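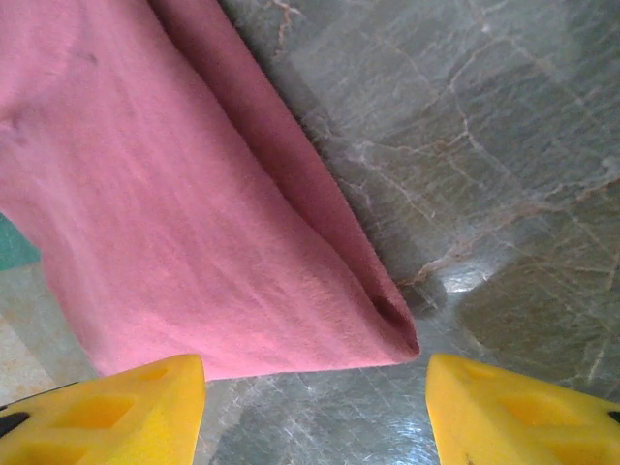
Figure 7.1 A pink towel with one edge doubled over. The folded band looks darker than the single layer beside it.

Chapter 7
Linens and Laundry in Small Lodgings

In this chapter you will learn
how the linen cycle works in a property with few rooms
how to set par levels for sheets, towels and table linen
how to sort, wash, dry and store each type of fabric
when to take an item out of service

Key terms: par level, linen cycle, terry, pile, discard rate, rewash, fill weight

A guest may never notice a clean towel, but a stained or scratchy one will be remembered and often mentioned in a review. Linen is also one of the larger costs a small lodging carries after wages, rent and energy. Much of that cost is hidden. It is spread over water, detergent, labor and the slow wear of fabric, and it rarely shows up as one line in the accounts.

Chapter 6 dealt with room cleaning at the Welari Guesthouse in Joretthorpe. We return to the same property here. The Welari does its own washing in a room behind the kitchen, and it sends table linen out to Dimitriou Laundry when the dining room is full. In August, its busiest month, the house washed 492 bath towels. In February it washed 203. The staff, the machines and the shelves were the same in both months, and a good linen plan has to work for both.

The Linen Cycle

Every piece of linen moves through the same stages. It is in use, then soiled, then in the wash, then drying, then folded, then on the shelf. A shortage on the shelf does not always mean that the property owns too little. The missing pieces may be sitting in a hamper or waiting in a dryer. Before buying more, find out where in the cycle the items are held up.

Folding is a common place for a delay. It is done by hand in most small properties, and it tends to be left until the end of a shift. Towels that sit in a heap pick up creases and have to be shaken out again. A single fold method, used by everyone, saves shelf space and makes counting easier. The Welari folds its bath towels in half lengthwise, in half again, and then in thirds, with the rounded edge facing out on the shelf. Smaller cloths are opened flat, smoothed from the middle toward the corners, and folded one panel at a time.
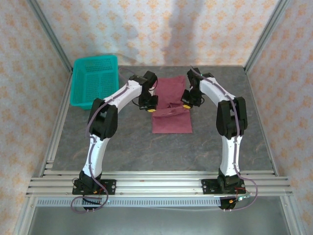
Par Levels

A par level is the number of complete sets a property needs in order to run without a shortage. One par is enough linen to dress every room once. Most small lodgings that wash on site work with three par: one set in the rooms, one in the laundry, and one on the shelf. Properties that send linen out usually need more, as items are away from the building for a longer time.

To find the number to own, multiply the pieces needed for one par by the par level. The Welari uses 60 bath towels to dress all its rooms once. At three par it should own 180. Add a small allowance for items that will be discarded during the year.

Fabrics and Sorting

Towels are usually made of terry, a cloth with loops on one or both sides. In velour towels the loops are sheared to give a smooth, soft face. Shearing improves the look but lowers the amount of water the cloth takes up. Both kinds shed lint, so wash them apart from sheets and napkins.

Sort by color first, then by fabric, then by soil. Dark red and maroon items can lose dye in their first few washes and should go in a load of their own. Check each piece for spots while sorting. A mark that goes through a hot dryer is much harder to remove afterward.
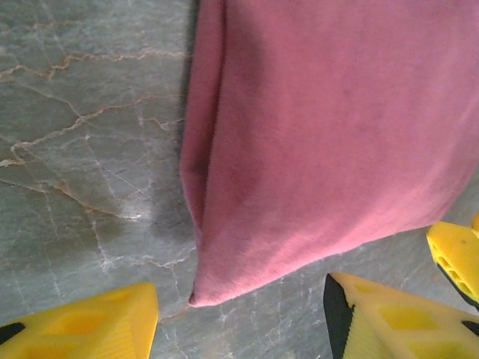 Figure 7.2 Towel fabric with a plush surface. Fine fibers give the edge a fuzzy outline.

Loading the Machine

Fill weight is the dry weight of linen a washer is built to hold. Overloading leaves soil behind and wears the cloth. Underloading wastes water. Weigh one stack of each item, work out how many pieces make a full load, and post the numbers on the wall near the machine.

The Godar method, used in the exercises for this chapter, records each load on one line of a log: item, number of pieces, program, and number of pieces sent back for rewash. If the yearly log shows 3000 pieces washed and 60 rewashed, the rewash rate is 2 percent. A rate that climbs from one month to the next points to a fault in sorting, dosing or loading. Section 7.1 begins with sorting and sets out the steps in order.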